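Sorting and Setting Tableware by Color: Layout Study for a Small Play Table

Kylie Treloar and Lutz Wendt
Project report, design methods course

2. Materials

The table is the Kindodeck square model, covered with a dark green cloth. The cloth was chosen in September after the bare top gave too much glare under the ceiling lights of the studio. It is not hemmed, and the edge is a little ragged as a result. This did not affect the work, but a hemmed cloth would be easier to square up with the table between layouts.

The tableware comes from two children's sets, Teramik and Rebelo. Pieces from both were mixed on purpose. The sets differ slightly in rim width and cup height, and mixing them gave us plates that stack without locking into each other. All pieces were washed and dried before the first session and stored in a lidded bin under the window.

3. Procedure

Each layout began from a cleared cloth. One of us placed the pieces according to a card, and the other checked the result against the card and wrote down the start time. The cards specify three things for every piece: zone of the table, orientation (upright, upside down or on its side), and contact with neighboring pieces. Color is given by name only. We did not use color samples, which caused one disagreement over whether a cup should be recorded as purple or violet. It is purple in all tables of this report.

There were 109 cards in total. They were drawn in shuffled order, and 14 were set aside as practice cards and are not included in the results. A further 13 had to be redone after the cloth shifted during placement.

Layouts were grouped into open, grouped and stacked. A layout counts as stacked if at least one plate rests on another, whatever the cups and bowls are doing. Offset stacks were of most interest to us, as the lower plate is only partly visible from above and is easily missed when the table is recorded.
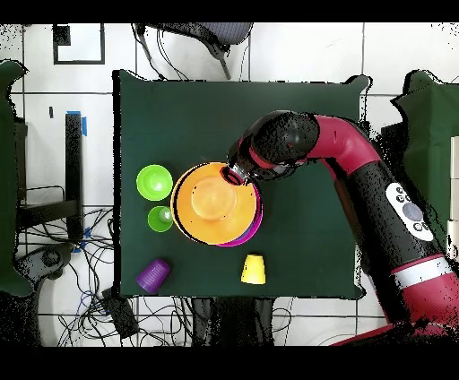 Figure 4. Stacked layout, seen from above. The orange plate lies offset on the magenta plate, with the purple cup on its side.

The layout in Figure 4 was recorded as two plates, one bowl and three cups. The lower plate was identified by the strip of rim left showing at the lower right. The lime-green bowl and the small green cup sit close together on the left and were entered separately, although their colors are similar. For entries of this type we added a column for relative size to the record sheet, so that a cup seen from directly above is not confused with a small bowl.

4. Record keeping

Records were written by hand on Gevside grid sheets and typed up the same evening. The final file holds 802 lines, one per piece per layout, including redone layouts but excluding practice. Pieces lying on their side have an extra entry for the direction of the open end. We left this out at first and had to go back through the early sheets to add it.

Two errors were found when the typed file was compared with the sheets. Both concerned cups entered as upright that were upside down. The file was corrected before the counts in Section 5 were made.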